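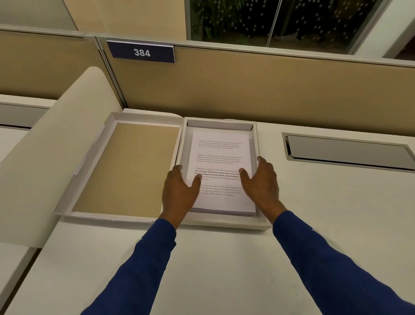
No. 53

Notes from Kesmont > Getting About > Buses

Living with the 236

It is now two years since the household gave up its car, and several readers have asked for an account of how daily life is arranged around a single bus service. The following notes are offered in reply. They concern the 236, which connects Kesmont with the market town of Plukholm, and they should be read as the views of one regular passenger. They do not represent the operator, and the current timetable should always be checked before travelling.

Kesmont has 980 residents according to the board outside the village hall, a figure that has stood unchanged for as long as I have lived here. The village has a shop, a primary school, a surgery which opens in the mornings, and one public house. For anything further it is necessary to go to Plukholm. The direct road takes a car a little under half an hour. The bus takes 53 minutes, as it leaves the main road at Hilason to serve the upper farms and then returns to the same junction before continuing. New passengers often find this detour trying. Regular passengers use it to finish the newspaper.

The first bus of the morning leaves the green at ten to seven and is used chiefly by those who work at the Dimitriou bakery and by the older schoolchildren. It is the most reliable service of the day. The mid-morning bus is the one most pensioners prefer, and it should be avoided by anyone with a pushchair during the school holidays, when the space beside the doors is taken early. There is then a long gap. A passenger who misses the one o'clock departure from Plukholm will remain in Plukholm until a quarter to four, and should plan for lunch.

The gap deserves particular attention, as it determines almost everything else. Appointments at the dentist, the optician and the bank must be placed either before it or after it. When booking, I state at the outset that I travel by bus and give the times at which I am able to arrive. Most receptionists are helpful once they have been told. The optician has on two occasions moved an appointment by ten minutes in order that I might catch the one o'clock, and this courtesy was appreciated.

Shopping requires a similar discipline. Heavy goods such as flour, potatoes and cat litter are ordered through the village shop at a slightly higher price. The weekly visit to Plukholm is kept for fresh fish, library books and whatever cannot be had at home. Two bags is the sensible limit for one person. A wheeled trolley will carry more, but the step at the Hilason end is high and the older vehicles do not lower to the kerb. I have helped lift a good many trolleys and have had mine lifted in turn. 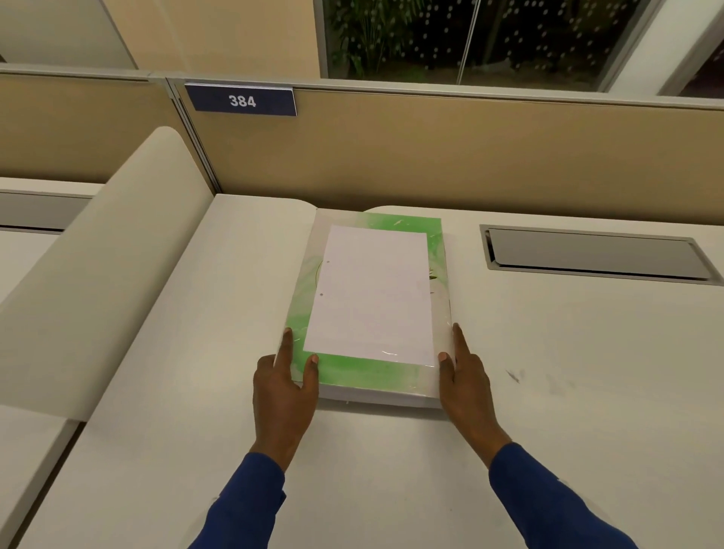 The printed timetable remains the most dependable source of information, in spite of its faults. The application for the telephone shows the nearest bus correctly when there is a signal, and there is no signal between the ford and the top of Hilason bank. The display at Plukholm station has been showing the summer times since June. Passengers are therefore advised to keep their own papers in order at home: the main timetable, the holiday variations, the fares sheet and any notices of diversion. A thick folder of the sort shown, green and white with clear plastic over the cover, will serve very well for the purpose. Superseded timetables should be removed promptly. I once waited at the green for the better part of an hour on the strength of a sheet which had been withdrawn the previous autumn, and the fault was wholly mine.

Winter calls for separate remarks. The 236 does not serve the upper farms when there is ice on Hilason bank, and the decision is taken by the driver at the junction. This shortens the journey for everyone else, with the curious result that the bus reaches Plukholm early in the worst weather of the year. It will then wait at the station until its proper time. Those joining at the intermediate stops should nevertheless be in place well beforehand. A torch is needed at the stop by the chapel, where the lamp is switched off overnight and comes back on after the first bus has gone. I also carry a dry pair of socks from November onwards.

Something should be said about the drivers. There are four who work the route regularly, and the longest serving of these is Balakrishnan Acharya, who has driven it through every change of timetable I can recall. Mr Acharya knows which passengers alight where, and will slow at the lane end before the bell is rung. He also knows who is expected. On one wet morning he held the bus at the green for a full minute and remarked, when I had climbed aboard, that he had seen my kitchen light on. The rules on waiting time presumably say something different, and I do not propose to look them up.

The matter of cost is frequently raised. I have kept no proper accounts and will not pretend to a figure. Insurance, tax, repairs and fuel have gone. In their place stand the fares, a taxi on perhaps four or five occasions in the year, and the hire of a small van when the spare room was cleared. The household is better off to a degree that we noticed without having to calculate it. Against this must be set the hours. Anyone in full-time work with irregular shifts, or with small children at different schools, would find the arrangement very hard, and I would not recommend it to them. 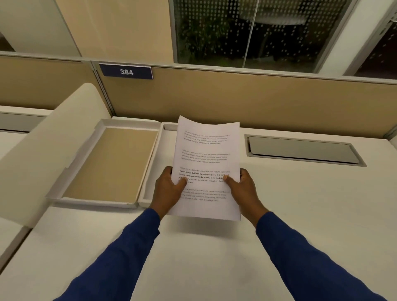 Evenings are the other serious difficulty. The last bus from Plukholm leaves at twenty past six. The cinema, the evening classes and the choral concerts are all out of reach unless a lift can be found, and there is a limit to the number of lifts one may decently accept. My wife has joined the village reading group in place of her pottery class. I have given up the chess club, with some regret, and now play by post with a former opponent who lives on the far side of the town. Our present game is in its second month and I am a bishop down.

A later bus has been requested several times. The operator's most recent letter stated that evening demand on the route could not be shown, a difficult objection to meet when there is no evening bus on which to show it. A trial in the weeks before Christmas was mentioned in the same letter. I have written to ask whether it will go ahead and what number of passengers would be thought sufficient. Any reply will be reported here.

Readers in Hilason should note that the temporary stop outside the forge is still in use while the wall is rebuilt. The bus will not halt at the old shelter, even if signalled, and the walk between the two is uphill.

Recent posts
The shelter at Hilason: progress on the wall
Posting a chess move: which stamps to use
Plukholm library, new opening hours
A reply concerning dogs on the mid-morning bus
Walking home from the ford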